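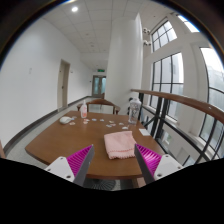
Pink towel, folded.

Print this page | E-mail this page

Lundgren Wash and Fold: Frequently Asked Questions

Updated Jun 21, 2024

Where are you and when are you open?

We are at 223 Bendberg Road in Lultville, next to the shoe repair shop. The counter opens at 7 in the morning and closes at 7 in the evening. Parking is behind the building. The two spaces by the back door are for loading, so please don't leave your car there while you shop.

How does the service work?

Bring your laundry in any bag that closes. We weigh it at the counter, write a ticket, and give you the stub. Most orders dropped off before noon are ready the next afternoon. We send a text when yours is done. If you don't want texts, tell us and we will write "no text" on the ticket.

Do I need to sort before I bring it in?

No. We sort by color and by weight of fabric. If you want something kept apart, put it in its own bag with a note. Baby clothes, work clothes with grease on them, and anything new and dark or red should be in separate bags.

What does it cost?

Wash and fold is charged by the pound and the current rate is posted at the counter. There is a small minimum charge. Comforters, sleeping bags, and bath mats with rubber backs are priced by the piece. We don't charge extra for stains, but we don't promise they will come out.

What soap do you use?

Noleo unscented liquid, unless you ask for something else. You can also bring your own. Write your name on the bottle and we will send it back with the order. Powder is fine in the front loaders only.

Why do my towels feel stiff after I wash them at home?

Usually too much soap or too much softener. Both build up in the loops and the towel stops soaking up water. Wash them once in warm water with half the soap you normally use and no softener, then run a second rinse. Shake each towel out before it goes in the dryer. If you have hard water you may have to do this more than once.

Can you wash towels and sheets together?

We don't. Sheets wrap around towels and the middle of the load stays damp. Towels also take a good deal longer to dry. At home you can get away with it if the load is small.
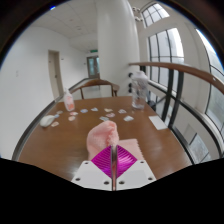 How do you fold towels?

Bath towels are folded in half the long way, then in thirds. Hand towels are folded in half twice. Washcloths are stacked flat. If your shelf is narrow and you need them rolled or folded another way, ask at the counter and we will put it on your account so you don't have to repeat it.

My new towels are shedding lint. Is something wrong with them?

Probably not. New cotton towels shed for the first several washes. Wash them by themselves and clean the lint screen before and after. If loops are pulling out, snip them level with scissors. Don't tug on them.

Do you iron?

Shirts, tablecloths, and pillowcases only. Ironing adds one day.

What happens if something is lost or damaged?

Check your order within 3 days and bring the ticket stub. We look through the unclaimed shelf first, and most missing socks are there. If we damaged an item we will pay for it according to its age. We are not responsible for pens, lipstick, or money left in pockets, though we do hold on to any cash we find.

How long will you keep my order?

Thirty days. After that we call once. Unclaimed items are given away every October.

Do you pick up and deliver?

Within the Lultville town limits, yes. Call extension 333 before ten in the morning to be put on that day's route. Apartment buildings with a locked front door need to give us a code or come down to meet the driver.

Reader comments

Half the soap worked on my bath towels. Took two washes. Thank you.

Is there a minimum for delivery? I didn't see it listed and I live by myself so I don't have much.

Reply from the counter: Same minimum as drop-off. It's on the price sheet.

Please put back the bench by the door. My mother can't stand in line that long.

Do you take down comforters or just the polyester kind? We have a king size.

Contact us | Copyright Lundgren Wash and Fold | Back to top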